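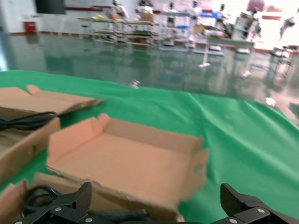
I've spent most of the past week trying to understand why a cardboard flap is harder than a chess opening, and I think I've finally got it, or enough of it to annoy people at dinner.

The software team at Nonthorpe let me sit at the back with a laptop and a very large coffee while they worked on Skiraleo, their planner for two-fingered grippers. Cardboard packaging on a green cloth is the whole job at the moment. Open boxes, lids lying flat or half up, coils of black cable. If you've ever set up a new modem you've done everything Skiraleo is meant to do, probably while talking on the phone.

Start with perception, because that's where they start (and where most of the swearing happens). The wrist camera sees what the gripper sees, which sounds ideal until you remember how close that is. A lid a hand's width from the lens takes up half the view, and the fingers are always poking in from the corners. So the first thing the code does with every picture is mask out its own fingers. I'd never thought about that! The gripper's pose is known from the joint encoders, a model of the fingers gets projected into the image, and those pixels are thrown away before anything else looks at them. When the calibration drifts, a sliver of black finger survives the mask and gets filed as cable. Black cable, black finger, you can see the trouble.

Then there's the cardboard itself. A box with a lid has hinges, but they're creases, and creases have opinions. Push one up and it springs partway back. The old version of the planner treated each flap as a stiff plate on a perfect hinge and was wrong nearly every time. The new one, which arrived in July, keeps a range of possible angles for each flap and narrows it down as more views come in. I watched the debug window for ages. Every flap gets a little fan of coloured lines that slowly closes up like somebody folding a paper fan, and I found it weirdly soothing.

Cloth is its own headache. A fold in green fabric makes a ridge, the ridge makes a shadow, and an edge detector is delighted by both. The team's answer was to stop asking for edges at all and have the network label surfaces: cloth, outside of cardboard, inside of cardboard, cable, other. "Other" is a busy category.

They trained that labeller on 2,113 hand-marked images, and I was allowed to mark a few myself. I lasted 40 minutes. The interface is called Tistetti, it was written in-house, and it has one keyboard shortcut that everyone loves (hold the space bar to flicker between your labels and the raw picture) and one that everyone hates, which deletes the lot if your pinky slips. I can confirm the second one works.

Where it gets properly interesting, at least for a planning nerd like me, is the order of things. Do you shift the loose lid first, or reach past it? Skiraleo scores each option by how much it expects to learn as well as how much closer it gets to the goal, so sometimes it'll choose a move that looks like dithering. It backs off, tips the wrist a few degrees, has another look, and comes in from the other side. I assumed it was a bug. It was the planner deciding that the far side of a flap was worth a peek before it committed.

The control layer underneath is called Ospina, and it's the part I'd happily take home. It runs on its own clock and doesn't care what the planner is mulling over. If the force on the fingers climbs faster than predicted, Ospina eases off and reports back, and the planner has to cope. The log from my favourite afternoon had 583 of these little retreats in it, most of them on flaps. You can scroll through them one by one with the matching camera picture alongside, and that replay view has done more for debugging than any of the cleverer tools, or so I was told by everyone I asked.

It isn't fast. It still gets muddled when two boxes sit so close that one lid overlaps another, and it'll cheerfully decide they're a single enormous box with too many flaps. The current fix is a rule about how many flaps a box may have, tucked away at line 1,357 of a file with a comment above it reading "sorry". There's a better fix on the whiteboard – a proper model of which flap belongs to which wall – and it'd been half rubbed out by somebody's sleeve when I left.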